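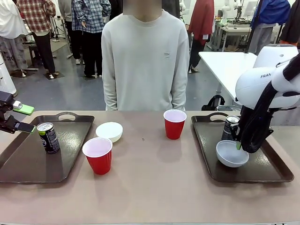

When people hear that a robotics club is teaching a robot to set out dishes, they usually say one of two things. Grown-ups say, "When can I buy one?" Kids say, "Can it do my chores?" My answer to both is slow down. Look at the jobs on the table first. There are two trays, a couple of red cups, a couple of drink cans and some white bowls. One gripper is down on a bowl in the right-hand tray. The other is hanging over the left-hand tray, close to a tall can that's leaning a little. You could tidy all of that while talking to your cousin and thinking about lunch. For a robot it's a whole year of club work.

The club is called Tustby, and its project this year is called Palach. Palach is a table-clearing robot. The club's flyer calls it "the helper that learns like you do." I write about science for kids, and when I see a sentence like that I want to poke it with a stick. So let's poke it.

Does it learn like you do?

Think about how you learned to pick up a cup. You were a baby. You grabbed it, dropped it, chewed it, dropped it again, and somewhere in there you got a feel for it. Now you can pick up any cup. Glass, paper, your grandpa's heavy mug, a cup you've never seen before in a house you've never been to. You don't need a lesson for each one.

Palach learns by copying. A student moves the robot's arms through a job, and a computer saves everything: where the arms went, when the grippers closed, what the cameras saw. Then the student puts everything back and does it again. Then again. The club's notebook says they had saved 1,022 tries by January. After all those tries the computer looks for a pattern, something like "when the cup is here, the arm should go there."

Did you ever need to be shown 1,022 times how to put a bowl on a tray? I hope not. So "learns like you do" is a stretch. It learns from examples, and so do you, sometimes. That's as far as I'd go.

Is it smart?

I asked Encarnación Valcárcel, who teaches the club, and I liked her answer because it wasn't the one on the flyer. "It's good at what we practiced," she said. "Move the table over by the width of your hand and we might have a bad afternoon."

Here is a test you can use whenever somebody tells you a robot is smart. Ask what happens if you change one thing. Swap the red cup for a blue one. Turn off half the lights. Put a sock on the tray. A smart helper would say, "Why is there a sock on the tray?" Palach doesn't know what a sock is. It doesn't know what a tray is either. It has numbers that go with trays, and the numbers may or may not still work when the sock shows up.

What about that score?

The flyer has a big 85 on it, with a percent sign after it. It says the robot gets the job right 85 percent of the time. That sounds like a good grade on a spelling test.

But a score doesn't mean much until you know what was on the test. I had three questions.

Which job was it? (One cup onto one tray. It wasn't the whole table.)

Who decided what "right" meant? (The students did. A cup that landed on its side on the tray still counted. I would not have counted it.)

Did anybody help? (A student was allowed to straighten the cup before each try.)

None of this is cheating. The students wrote it all down in their notebook, and good scientists do that. The trouble is that the notebook has pages and pages and the flyer only has room for one number. Always ask for the notebook.

Also, try thinking about the score the other way around. If it gets 85 out of every 100 cups right, then it gets 15 wrong. If you dropped 15 out of every 100 cups, would anyone let you set the table?

So is the club a waste of time?

No, and I'd sign up myself if they let in people my age. I just think the best part of the club isn't the part on the flyer. A student named Alcaraz told me she used to think picking things up was easy. Then she spent a whole month on cans. Cans are shiny and round, and if you squeeze one too low it tips. She had to work out where her own fingers go when she grabs one, and she'd never once thought about that. She now knows more about cans and hands than I do.

That's real learning, and the person doing it is Alcaraz.

Try it at home

You need a cup, a bowl, a tray and a friend. Use plastic ones!

Put on thick winter gloves and use only your thumb and one finger on each hand. That's close to having a simple gripper. Close one eye. Now your friend tells you what to do, one small move at a time: left, down, stop, squeeze. You may only do exactly what you're told. If your friend forgets to say "let go," you don't let go.

Set the cup and the bowl on the tray. Then have your friend slide the tray a little to one side and give you the very same instructions, word for word, without looking.

Write down what happened, including the bad tries. Especially the bad tries. Then make a flyer about it and see how tempted you are to leave them out.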